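Cómo cuidar una colección de cómics en casa

Publicado el 8 de agosto de 2018

Hace unos meses me escribió una lectora preguntándome si hacía falta una habitación especial para guardar los tebeos de su padre, y desde entonces tengo pendiente esta página, que se me ha ido alargando porque una cosa lleva a la otra y cuando me pongo a hablar de papel viejo no hay quien me pare. La respuesta corta es que no. Con un armario interior, un poco de orden y unas cuantas bolsas se pueden tener los cómics de la infancia en muy buen estado, y además a mano, para releerlos (¡que para eso están!).

Empecemos por el sitio. Evitad la pared que da a la calle, la que comparte tuberías con el baño y cualquier rincón donde dé el sol de la tarde. El papel barato de las grapas antiguas amarillea solo, pero con luz directa lo hace muchísimo más deprisa, y las cubiertas pierden primero los rojos. Los trasteros y los garajes, mejor para las bicicletas.

Antes de guardar nada, vaciad el mueble entero y pasadle un paño apenas húmedo, luego otro seco, y dejadlo abierto toda una tarde. Yo lo hago siempre en enero, que es cuando más se me condensa la ventana y cuando más me apetece quedarme en casa revolviendo números sueltos.
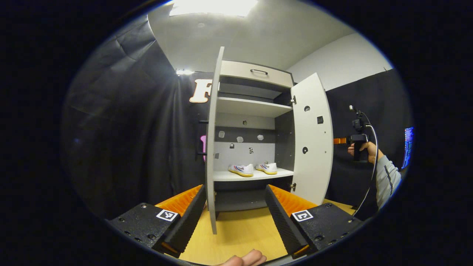 Con las bolsas no hace falta arruinarse. Buscad las de polipropileno o, si el ejemplar lo merece, las de poliéster, y huid del plástico que huele fuerte al abrir el paquete. Yo compro las Lunley en paquetes de 200 y me duran bastante. Detrás de cada grapa va un cartón sin ácido, con la cara lisa hacia el tebeo, y la solapa se cierra por detrás para que el adhesivo no roce la cubierta al sacarlo. Me cargué así un número de Redulby que me había costado años encontrar, y todavía me duele.

Los tomos gordos van de pie, como cualquier libro, apoyados unos en otros sin apretarlos. Si al sacar uno tenéis que tirar del lomo, es que sobra alguno en la balda. Los integrales muy pesados, de esos de 700 páginas, los prefiero tumbados y como mucho de dos en dos. Las grapas, en cambio, de pie dentro de su caja, con un separador de cartón si queda hueco, porque si se vencen se curvan y luego cuesta enderezarlas.

Para el polvo, una brocha suave de maquillaje que no hayáis usado nunca. Se pasa del lomo hacia fuera con el libro bien cerrado. Si un tomo huele a humedad, metedlo de pie y entreabierto en una caja con tapa, junto a un cuenco de bicarbonato que no llegue a tocarlo, y tened paciencia: unos 5 días suelen bastar, aunque con los ejemplares de mercadillo a veces hay que repetir.

La cinta adhesiva, ni tocarla. Para un desgarro pequeño se usa papel japonés y cola de almidón, que se prepara en un cazo y aguanta poco en la nevera. Aprendí a hacerlo en un taller de tarde que daba Yoshinori Tsuji en la librería Minami, y nos tuvo media sesión rasgando papel en tiras antes de dejarnos acercarnos a un cómic. Yo protestaba por lo bajo, pero tenía toda la razón: el borde deshilachado se nota mucho menos que el cortado a tijera.

Y apuntad lo que tenéis. Una libreta sirve perfectamente, con la serie, el número y la balda. Yo la llevo en el bolso desde que compré por tercera vez el mismo álbum de Norken, convencida de que me faltaba. El repetido se lo regalé a mi sobrina, que lo lee merendando y lo tiene lleno de migas.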